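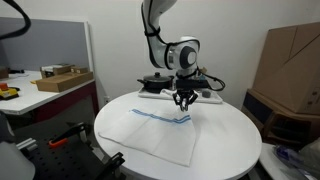
Photo: Clalter project, manipulation bench at Plancombe. Reproduced with permission.

4.3 Grasp selection on deformable items

The planner described in Section 3 assumes that an object has a pose. Towels do not share this assumption. For cloth we therefore bypass the pose estimator and hand the segmented point cloud straight to Dağdelen, our grasp proposal module, which samples 1,024 candidate pinch points and scores each on local curvature, reachability and distance from the nearest hem. The hem term was added in September, after a long stretch in which the system showed a marked fondness for the exact centre of the fabric.

Printed stripes deserve a word. Early versions of the scorer took colour gradients as evidence of a fold, and a blue stripe is, to a gradient filter, a very good fold indeed. We now compute curvature from depth alone and use colour only to separate cloth from table. On a white towel over a white table this second job is harder than it sounds, and the stripes, having been a nuisance to the scorer, are now the most useful thing the segmenter has to work with.

The chosen pinch point goes to Movness, which plans the approach and the lift. Items elsewhere within reach, such as a lidded pot on a tray, enter the planner as inflated convex hulls and are otherwise ignored. The cloth itself is left out of collision checking once the fingers close. We tried modelling it as a particle mesh of 2,000 nodes; the planner became very thoughtful and the arm stopped moving.

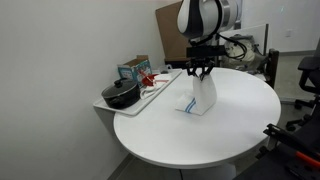
Figure 6. Towel held in a pinch grasp and partially lifted, with the lower edge resting on the tabletop.

During the lift the controller runs at 20 Hz and watches two signals: finger effort, and the height of the highest cloth point visible beneath the gripper. A peaked shape like the one in Figure 6 is treated as a valid intermediate state. If effort falls below threshold while the arm is still rising, the controller declares a slip, opens the fingers and asks Dağdelen for a fresh set of candidates. We allow 2 such retries before the trial is logged as a failure. An earlier build had no limit, and was left running over a Saturday with predictable enthusiasm.

One weakness remains. The slip detector cannot distinguish a single layer from a doubled one, so a grasp that gathers extra cloth passes every check and causes its trouble later, in the unfolding stage. We return to this in Section 5.2.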